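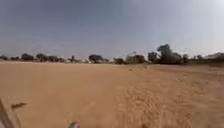 Open ground at the Flondutham site, looking towards the tree line, with part of the robot's body at the lower left.

Field Robotics Programme: progress report to the Dekdale Fund
Submitted by Margit Sipos, Programme Manager, September 20, 2023

1. Position against plan
The survey robot is in use on open sand, and the equipment budget approved in March remains within its limit. Two purchases are outstanding: replacement wheels and a second battery set.

2. Wheels
The ground at Flondutham is loose and dry, and parts of it are heavily churned. The tyres supplied with the robot were chosen for firm tracks. We have asked Reinholz and Clusis to quote for a wider pattern, to be fitted by our own technician. Reinholz has offered a set at £1,127 including delivery. Clusis has yet to reply, and no order will be placed until both prices are in hand.

3. Power
The present battery set limits each outing to a single survey line. A second set would allow work to continue while the first is charging. A further £300 is requested for a charger suited to the field generator — this item was left out of the original schedule in error.

4. Delivery and storage
Reinholz gives a lead time of 11 weeks for the wheels. Dust covers and a lockable case will be met from the existing consumables line.

5. Decisions sought
The Fund is asked to approve the charger, and to agree that any balance on the wheel budget may be carried forward to spares. A revised equipment schedule will follow once the Clusis quotation has been received.

Filed under: Grants and Reporting

We use cookies to help this site work properly. Accept | Manage settings

Contact us | © Dekdale Fund | Back to top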